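Storing and labelling small parts at the Lirnton stores: frequently asked questions

Print this page | E-mail this page

Last updated 02/05/2025

These answers cover the small-parts store at the Lirnton site and the two satellite cupboards at Witalley. They apply to anyone who draws, returns or orders parts. For chemicals, gas bottles and anything that needs a lifting aid, see the separate site rules.

What counts as a small part?

Any item that fits inside a standard box with the lid fully closed. Screws, washers, clips, fuses, terminals, seals and short lengths of sleeving are the usual contents. An item that forces the lid up is a bulky part and goes on open racking, even if it weighs next to nothing.

How are stock numbers made up?

A stock number has two groups. The first group gives the family (fixings, electrical, seals, consumables) and the second gives the item. Numbers below 1000 in the second group are old Liao numbers, carried over when the two catalogues were merged. They remain valid. Do not renumber a box because the number looks short; the order system still recognises it.

Can I use a box that is not on the approved list?

Yes, for up to 15 days, and only as a holding box. It must carry a temporary label with the stock number and your initials. After that the contents move to a standard box or go back to the supplier. Food tubs are not accepted under any circumstances. The plastic goes brittle and the lids do not seal against dust.

Which way should the label face?

On the short side, facing out, with the lower edge of the label level with the base of the box. Labels on lids are not permitted. Lids are swapped between boxes during counts and the label goes with the lid.

Why are the boxes clear?

So that a low box can be spotted from the aisle without being opened. The older grey boxes from Melico are being withdrawn as they crack. Until they have all gone, treat a grey box as unchecked and look inside before you write a quantity on the sheet. Coloured contents help at a distance, but colour is never a substitute for the label. Two suppliers use the same colour for different sizes of the same part, and one of them changed its colours in January.

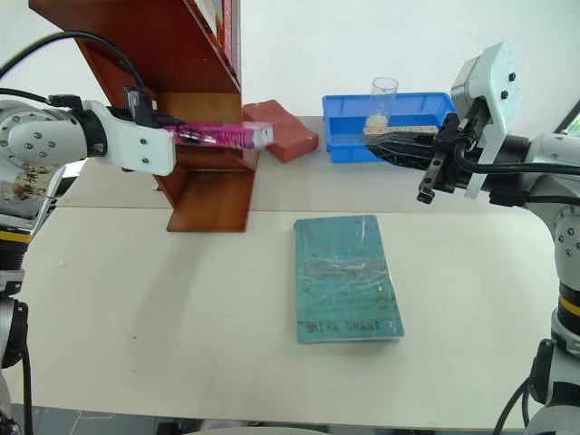

Tsz-kin Chuang writes that the rule on colour ought to go further, and that any family in which two sizes share a colour should be kept on separate shelves, with at least one unrelated family between them. The Witalley cupboards have been laid out this way and the number of wrong issues has dropped. The drawback, by the same account, is that the sequence of stock numbers is broken and new users need the shelf plan in front of them for the first few weeks.

The suggestion has been accepted for seals and is under review for fixings. It will not be applied to electrical parts, where the numbering follows the drawings and has to stay in order.

How many boxes may be stacked?

Four for standard boxes, two for half-height boxes. The limit is set by the lid and not by the shelf. A lid carrying more than its share bows in the middle and the corner catches let go, usually when the box above is slid out. If a location regularly needs a taller stack, ask for a second location.

Do I have to count what I take?

For anything issued singly, yes. For consumables issued by the handful (washers, cable ties, small screws) write H on the sheet and the number of handfuls. The store allows for this when it sets the reorder level. Do not guess at a figure. A made-up count does more harm to the records than an H, as it is treated as exact.

What is the reorder level and who sets it?

The reorder level is the quantity at which a new order is raised. It is printed at the bottom right of the label. The store sets it from the last year of issues and the supplier's delivery time. If you think it is wrong, use the query form. Please do not alter the label by hand - the printed figure is what the person doing the round reads, and the system will not know that you have changed it.

How do I return unused parts?

Unopened packets go back in the box they came from. Loose parts go in the returns tray by the counter with a slip giving the stock number and the job number. Parts with no slip are sorted once a week if there is time, and otherwise scrapped. Parts that have been fitted and removed are not returns, however clean they look.

What if a box is in the wrong place?

Leave it where it is and tell the counter. Moving it back yourself seems quicker, but there may be a reason for the move, such as a shelf repair or a split batch, and the location will already have been changed in the system. At Witalley, where there is no counter, write the box number and the cupboard shelf on the clipboard inside the door.

Can batches be mixed?

Fixings and consumables may be mixed. Seals may not, as they have a shelf life. Each batch of seals stays in its own bag with the maker's date showing, and the oldest bag sits at the front of the box. Fuses may be mixed only where the maker and rating are the same.

How often is stock checked?

Electrical parts and seals are checked every quarter. Everything else is checked twice a year. During a check the aisle is closed for issues, normally for less than a morning. Urgent parts can still be drawn at the counter with a signature from your section lead.

My label will not scan. What should I do?

Wipe it first. If it still fails, type in the stock number by hand, including the hyphen between the groups. Most failed scans at Witalley are caused by tape put over the label to protect it. The tape reflects the reader's light. Remove it and ask for a new label if the print comes away.

Are there any parts I cannot draw myself?

Yes. Locked-drawer items are marked with a letter L after the stock number and are issued at the counter only. The list is kept at the counter and is also sent to section leads when it changes.

Print this page | E-mail this page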